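Chapter 5
Sorting and Storing Small Things

In this chapter you will learn:
how to choose a container for small items
why dividers save time
how to label and check a store

Every workroom fills up with small things. Buttons, hooks, screws and seeds are cheap to buy and easy to lose, and a room that keeps them badly wastes part of each working day. The sewing room at Antal, which we shall return to in Section 5.3, held 686 small items when Gizella Fülöp took it over in June. Most were in three deep drawers, and staff often bought new stock when the old stock was already there.

Her first step was to empty the drawers on to a table and group the items by use. Only then did she choose containers. A box picked too early tends to decide the sorting for you - things go where they fit and are hard to find later.
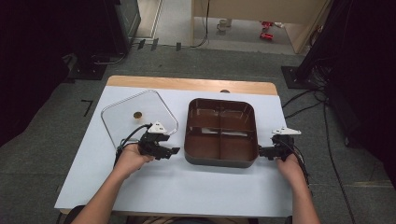 Figure 5.1 A square container with four compartments, its clear lid laid to the left.

A divided box suits items that are used together but must not be mixed. Four compartments are enough for one size of button in four colours, or for four sizes in one colour. A clear lid lets you check the contents without opening the box. If the lid has a knob, as in Figure 5.1, other boxes will not stack well on top, and you should allow a shelf space for each one.

Before you read on

Choose a drawer at home or at work and write down what is in it. Mark the items you have used since June. Keep your list, as you will need it for the labelling task in Section 5.2.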